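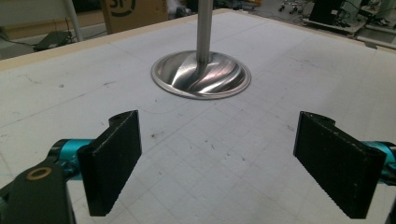
The Assembly and Inspection Laboratory at the Nic Giolla Technical Centre is on the ground floor of the east building, past the stores counter. It has been under the supervision of Necati Kurtuluş since the Centre moved to its present site. Mr. Kurtuluş spoke with the newsletter in July, shortly before the intake for the new term, about the work tables and how they are looked after.

Mr. Kurtuluş trained as a fitter and spent 23 years in valve maintenance before he began teaching. He describes the table as the first piece of equipment a trainee is given. "People come in and look at the instruments," he said. "I ask them to look at the table first. If they don't know what is under the part, they can't tell me much about the part."

The tables in the laboratory are covered with a pale sheet printed with a faint grid, and a strip of light wood is fixed as a raised border at the edge. The border was added at the request of the teaching staff. Small fittings had been rolling off the old tables and under the equipment carts, and a good part of each afternoon was going to the search for them. "A washer on a grey floor is gone," Mr. Kurtuluş said. "With the strip there it stays where you can reach it."

The grid is used for rough placement only. Trainees set a component down on it, note its position and return it to the same place between one stage of an exercise and the next. It is not a measuring surface, and Mr. Kurtuluş is firm that it should not be treated as one. Measurements are taken on the inspection plate in the adjoining room, where the temperature is controlled and food and drink are not permitted.

Pencil is allowed on the sheets. Ink and marker are not. Asked whether the accumulated lines and smudges were a concern, Mr. Kurtuluş said he preferred a sheet that had been used. "I can see how somebody laid out the work. There will be a line where they changed their mind. I would sooner have that than a clean table and no idea what they were thinking." Sheets are replaced when the grid can no longer be read, or when the surface has been cut. The Centre buys them on a roll 900 mm wide from its supplier, Drodetti, and trims them in house.

Much of the first term is given over to handling metal parts with a polished finish. Trainees learn to lift such a part clear of the table before moving it, and to set it down without sliding. A small amount of grit under a rim will mark both the part and the sheet. Mr. Kurtuluş asks that the table be brushed at the start of an exercise as well as at the end, and that rings and watches be removed beforehand.

Polished surfaces also present a difficulty in visual inspection. "A curved one gives you back the whole ceiling," he said. "You see lights, you see a bit of colour from somewhere, and a new person will report a stain that isn't there. So we teach them to move their head before they write anything down – then turn the part, then look again." Reports that do not record the direction of the light are returned to the trainee.

The laboratory has places for 27 trainees, and storage has not kept pace. Equipment on rolling carts stands in the open part of the room, and cables and cardboard boxes take up floor space that was set aside for circulation in the original plan. Sixten Sandberg, the Centre's facilities coordinator, joined the latter part of the conversation and acknowledged the problem. A review of the room last winter recorded 166 items with no assigned location, among them packaging kept for the return of goods under warranty.

"We can't tell the staff to put things away if there is no away," Mr. Sandberg said. Wall cabinets from Pladeo have been ordered, and the Centre has asked for overhead cable runs to be priced together with the electrical work in the Corska annex. He expects the cabinets to be installed ahead of the cable runs, which depend on access to the ceiling outside teaching hours.

Mr. Kurtuluş welcomed the cabinets but asked that none be placed on the window side, where he would like the tables to remain. He has also requested a second brush and pan for each row. Trainees joining in the new term should report to the stores counter at 8:30 a.m. to collect safety glasses and a pencil. Closed footwear is required.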